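Ein Tisch, eine Kiste, ein Band

Am Packplatz entscheidet sich, ob eine Sendung zügig auf den Weg kommt. Ein Besuch bei Leuten, die über solche Plätze viel nachgedacht haben.

Von Yatziri Medrano

Wer im Dezember etwas bestellt, denkt an den Boten und vielleicht noch an das Lager. An den Tisch dazwischen denkt kaum jemand. Dort bekommt die Tüte ihren letzten prüfenden Blick, dort wird der Frachtzettel gelesen, dort geht die Ware aufs Band. Bei der Firma Zerna in Barneden plant Traian Costache solche Tische seit vielen Jahren. Gelernt hat er Tischler.

»Die meisten Kunden fragen zuerst nach dem Scanner«, sagt Costache. »Ich frage zuerst, wo die Kiste steht.« Gemeint ist die Kiste, aus der die Sendungen kommen. Steht sie zu weit weg, dreht man sich bei jedem Griff mit dem ganzen Oberkörper. Steht sie zu dicht am Lesefeld, bleibt man mit dem Ärmel am Rand hängen. Er lässt sie gern ein wenig schräg stellen, mit der Öffnung gut erreichbar, und verzichtet auf Anschläge, die sie festhalten.

Bei den Kisten selbst hat sich Kunststoff durchgesetzt. Gerippte Wände machen sie steif, ein glatter Boden lässt sich auswischen, und eine Griffmulde an der Schmalseite reicht zum Heranziehen. Sandra Yeoman, die bei Zerna den Einkauf leitet, hat für ein einziges Projekt 2087 Stück bestellt, alle in derselben Farbe. »Eine zweite Farbe heißt, dass jemand erklären muss, was sie bedeutet«, sagt sie.

Dunkle Platten sind beliebt, weil helle Versandtüten darauf sofort auffallen. Auch das Lesefeld ist meist dunkel und in die Tischfläche eingelassen. Für die Beschriftung genügt wenig: ein Pfeil auf dem Feld, ein Hinweis an der Säule, der daran erinnert, dass der Frachtzettel nach oben zeigen muss.

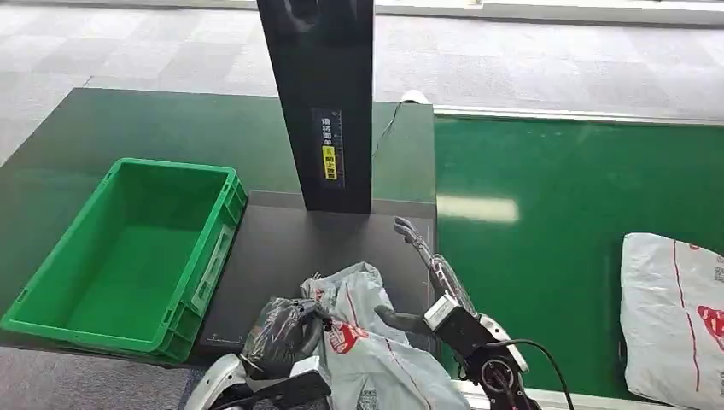
Weiche Tüten, harte Regeln

Kartons machen am Packplatz wenig Ärger. Sie haben Kanten und liegen, wie man sie hinlegt. Die Kunststofftüte dagegen knickt, wirft Falten und rollt sich über den eigenen Aufkleber. Macario Barrera arbeitet im Versand bei Rafferty und streicht jede Tüte einmal mit der flachen Hand glatt, bevor er sie auflegt. Das dauert einen Augenblick und erspart ihm den zweiten Versuch.

Eine weitere Regel betrifft die Reihenfolge. Erst lesen lassen, dann aufs Band. Das klingt selbstverständlich, doch in der Eile rutscht schon einmal eine Sendung ungelesen durch. An einem Tag im August waren es bei Rafferty 89, und die Suche zog sich bis in den Abend. Seitdem liegt das Band dort so, dass jede Tüte auf dem Weg von der Kiste am Lesefeld vorbeimuss.

Was unter die Platte gehört

Am meisten streitet Costache mit seinen Kunden über Kabel. Er möchte sie unter der Platte haben, in einer Rinne, mit 2 Auslässen am hinteren Rand. Viele Betriebe legen sie trotzdem oben entlang, weil es schneller geht und man leichter herankommt. Anayeli Quezada, die bei Bralley 4 Packplätze betreut, lässt beides gelten – solange im Greifbereich nichts liegt, woran eine Tüte hängen bleiben kann.

Quezada hat ihre Tische im letzten Umbau um eine Handbreit anheben lassen. Dafür musste auch das Band neu eingestellt werden, denn ein Höhenunterschied zwischen Platte und Band stört beim Hinüberschieben. Die Arbeiten waren nach einer Schicht erledigt. Als Nächstes will sie die Beleuchtung über dem Lesefeld ändern lassen, ein Angebot von Zerna liegt ihr vor.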